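**Unit 4: Lease and Licence in Residential and Commercial Tenancies**

Handout for enrolled participants, Onwood campus. Convenor: Sandra Holroyd. Revised 13 December 2023.

These notes accompany the fourth session and should be read with the statutory extracts distributed in August. They are a guide to study and do not constitute legal advice. Participants practising outside the province should confirm the position under their own legislation.

## 4.1 The basic distinction

A lease confers an interest in land. A licence confers permission to be on land, and without that permission the occupier would be a trespasser. The difference matters chiefly in three situations: when the land is sold, when a third party interferes with the occupier's use, and when the owner wishes to end the arrangement early.

The label chosen by the parties is relevant but seldom decisive. A document headed "Licence Agreement" may create a lease if its terms, read as a whole, grant exclusive possession for a certain term.

## 4.2 Exclusive possession

Exclusive possession is the right to exclude all others from the premises, including the owner, subject to any right of entry reserved in the agreement. Participants often confuse it with sole occupation. A lodger may be the only person sleeping in a room and still lack the right to keep the landlord out of it.

Matters commonly considered include:

- who holds keys, and on what terms
- whether the owner provides cleaning, linen or meals
- whether the owner may relocate the occupier to another part of the building
- how the right of entry is worded, and whether notice is required

## 4.3 Worked problem: the Cropper premises

Cropper Ltd. owns a low-rise commercial building. It signs a "Storage Licence" with Breva, a catering supplier, for a ground-floor unit at $1304 per month. The agreement runs for two years. Cropper keeps a key "for emergencies only" and must give 24 hours' written notice before any other entry. Breva installs shelving and changes the signage at its own expense.

Nine months later Cropper sells the building to Lostumia Holdings, which demands that Breva vacate within 30 days and offers $2897 as a goodwill payment.

Participants should prepare short written advice for Breva on the following:

1. the proper characterization of the agreement
2. the effect of the sale on Breva's right to remain
3. whether acceptance of the payment could amount to surrender

Particular attention should be paid to the emergency key. A limited right of entry is generally consistent with a lease, for an owner with an unlimited right to enter would have no need to reserve a limited one.

## 4.4 Assessment

Written advice is limited to 1000 words, excluding citations, and is to be submitted through the course office in Room 328. Headings are permitted. Late submissions are accepted only where an extension has been granted in writing by Dean Blackburn, who is marking this unit.

Unit 5 will deal with assignment and subletting. Participants should bring their annotated copy of the standard form commercial lease, with the consent clause and the default clause marked for discussion.

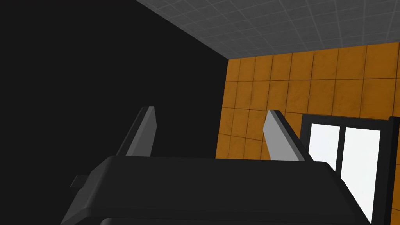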